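Collecting demonstrations with the hand-held gripper: frequently asked questions

For people who record at the Jiltow site, and for anyone who has just been handed a gripper and a login. Questions about contracts and pay are answered on a separate page.

What counts as a demonstration?

One complete go at one task, from open gripper to open gripper. You start with the fingers apart above the table, do what the task card says, and finish with the fingers apart again and clear of whatever you moved. Everything between the start press and the stop press is one episode.

Do I need experience with robots?

No. You need steady hands and the patience to do a dull thing the same careful way many times. Most of our recorders came from packing, kitchen work or sewing.

How long is the training?

Two sessions. In the first you learn the gripper and the upload station. In the second you record practice episodes and somebody goes through them with you. Practice episodes are never used for training the model, so make your mistakes there.

How fast should I move?

A little slower than you would by hand. If you rush, the view from the gripper smears and the tracking drops out. If you creep, the model learns to creep. Beginners are nearly always too fast on the approach and too slow on the release.

Where should the gripper be when I press start?

Over the table with the fingers fully open and nothing between them. Hold still for a moment before you move. The model uses those first instants to work out what is on the table and where, so keep the containers in view if the task involves them.

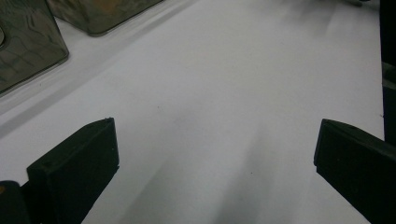

Kaja Šimkus
Data collection lead, Jiltow

Do I have to start from the same spot every time?

No, and please don't. Change the height, the angle and which side you come in from. If every episode starts from one place, the policy does well from that place and badly from anywhere else. The same goes for the containers. Move them between episodes, turn them, and sometimes leave one near the edge of the view.

Do shadows and marks on the table matter?

Usually not. A gripper throws a shadow on a white table and it will do the same when the policy is running, so we want it in the data. Small specks are fine too. Wipe up spills and crumbs, and peel off old tape. What we don't want is a person's arm or sleeve in view, or a phone lying there in one session and gone in the next.

Why use see-through containers? They are hard to track.

They are hard for the model as well. Our first sets were all solid, bright objects, and the policy trained on them reached for reflections as soon as it met anything glossy or tinted. We now ask for see-through items in every block of recording. Don't swap them for easier ones when the session is going badly.

What if I drop something?

Keep recording if you can pick it up with the gripper and finish the task. Recoveries are useful, and we don't get enough of them. If it falls off the table or you have to use your other hand, press stop and mark the episode as failed. Never delete it yourself.

Should I drop things on purpose, then?

Only when the task card says "recovery." Staged mistakes look different from real ones and we keep them in a separate set.

How many tries do I get at one setup?

Four, then change the layout. Past that your hand starts repeating the same path and the extra episodes add very little.

When do I calibrate?

At the start of each session, after each break, and any time the gripper has been knocked or set down hard. Close the fingers all the way, open them all the way, and repeat until the station shows green. If it has not gone green after three tries, put the gripper on the repair shelf and take another.

Can I record left-handed?

Yes. Set the hand field in the Zaltano app before the first episode. If you forgot, leave a note on the session and we will correct it afterward. Please don't switch hands partway through an episode.

Who looks at my episodes?

Two reviewers, working separately. They check that the task was finished, that the start and end are clean and that the fingers stayed in view. If they disagree, I look at it. You can see the result in Zaltano, usually by noon on the day after you upload.

Why was my episode rejected?

The reason is listed next to it. "Late start" is the most common and means you were already moving when the recording began. "Early stop" means you ended before the fingers had let go and backed away. "Track loss" is often not your fault, and those episodes don't count against you.

Does the gripper record sound?

No. The microphone is off at the Jiltow site. You can talk or listen to music while you work.

What happens to the data?

Accepted episodes go into the Koskela set, which is used to train policies for sorting and putting away household items. Your name is replaced by a recorder number before the episodes leave the upload station.

Can I take a gripper home?

Not at present. The Ukham group tried home recording in June and is still sorting out the calibration problems. We will update this page if that changes.

My question isn't here.

Write it on the sheet by the upload station or send it through the help tab in Zaltano. If a gripper is damaged or gets hot, stop using it and tell the person on shift right away.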